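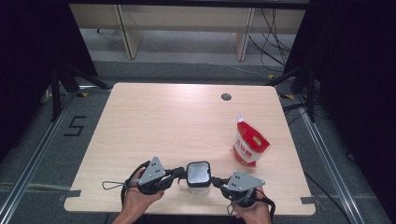 Lahcen Bouzid wrote to ask why his policy learns the easy half of the task and then stops at the box, although he gave it 184 demonstrations and all of them succeeded. He wanted to know if he should simply record more.

My answer was no, not yet. I have made the same mistake in the Sarantis project, and so I write down how we collect now with the hand-held grippers. It is meant for two-handed tasks with small containers, but most of it is useful for other work also.

Before you start

Charge both grippers and check that the jaws close fully. Wipe the rubber with a damp cloth and let it dry. Look at the straps and cords, and move them so they do not come between the jaws when you turn your wrist.

Decide in one sentence what the task is. Ours was: "Hold the box with both grippers, bring it to the front of the table, set it down." If two people read the sentence and do different things, write it again.

Step 1. Mark the limits of the table

Put short pieces of tape where the working area ends. Everything the robot must reach later should start inside these limits. Your own arms are longer and more clever than the robot's, and it is easy to forget this after an hour.

Step 2. Make a start list

Do not choose the positions by feeling. We print a list with the place and the angle of the object for each episode, and the collector follows it line by line. A second object may stand on the table - a pouch, for example - and its position should be in the list too. Otherwise it stays in the same place all day and the policy uses it as a landmark.

Step 3. Record slowly, but do not stop

Begin with both grippers open and apart. Approach with one, then the other, and close them on the box. When both are holding, keep the same distance between your hands. If one hand pulls, the box turns, and the recording contains a small fight between left and right which the robot will copy.

Step 4. Add recoveries

This was the missing part for Lahcen. In a separate set, start with the box already a little crooked, or with one gripper too high, and show only the correction. We recorded 84 of these for Sarantis. Keep them in their own folder, so that you can train with them and without them.

Step 5. Throw away on the same day

Watch the episodes at double speed before you go home. Delete those where tracking was lost or a hand covered the box for long. Ro-un Noh and I kept 3029 episodes out of 3843, and I would delete a few more today.

For the first training, use a small part of the data and look where the robot fails. Then write the next start list from these failures.

Last updated 15/01/2024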